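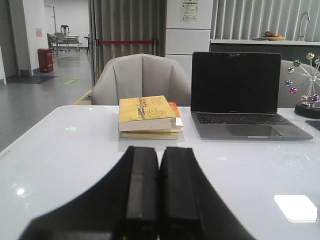

Drondar Table Tidy – README

What's in it

Short recordings of a single robot arm with a two-finger gripper working at a table. The chore is the one everybody asks for: put the stuff on the table where it belongs. Books, mostly, with an open laptop and an ornament close by to get in the way.

3133 recordings in total. Of those, 1471 are marked "done", meaning the person reviewing it would have left the table as the arm left it. The rest are marked "not done" or "stopped". We kept them all in. If you only want the good ones, filter on the result column, but please don't then tell people the arm can tidy.

Can it do the chore?

Not in any way you'd pay for. A stack of three books with the top one a bit crooked is a two-second job for a ten-year-old. For two parallel fingers it's a string of small problems: which book is on top, where its edge ends and the next one starts, whether the whole pile slides when you push. Two yellow covers in the same stack make the first question harder than it sounds. A shiny white table adds ceiling lights where the model may see objects.

Onyekachi Ekpo wrote the scoring rules and was stricter than I would have been. Straightening the top book while shoving the pile towards the laptop counts as not done. I argued about that in June and lost, and I now think the rule is right.

How it was collected

A person steered the arm for every recording. Nothing here was done by the machine on its own, so a smooth pickup tells you about the operator's patience. Dehua Xue and Jianhua Pan did most of the steering. Each recording has the wrist view, joint positions, gripper opening and a one-line instruction such as "take the top book off the stack".

Known problems

– Wrist view only. Once the fingers close, they hide a lot of what they're holding.
– 10 recordings have the wrong instruction attached. They're listed in errata.txt.
– The background is a real shared room with chairs, blinds and a fruit bowl. A model can learn the room instead of the job. Test it somewhere else.
– Gripper opening drifts by roughly 3 millimetres over a long session. We haven't corrected for it.

Please don't use it for

Claims about housework in general. Laundry, dishes and anything soft are not covered.

Changes

November 14, 2018 – result column added, errata list started.

Questions and corrections go to Zhiqiang Yao.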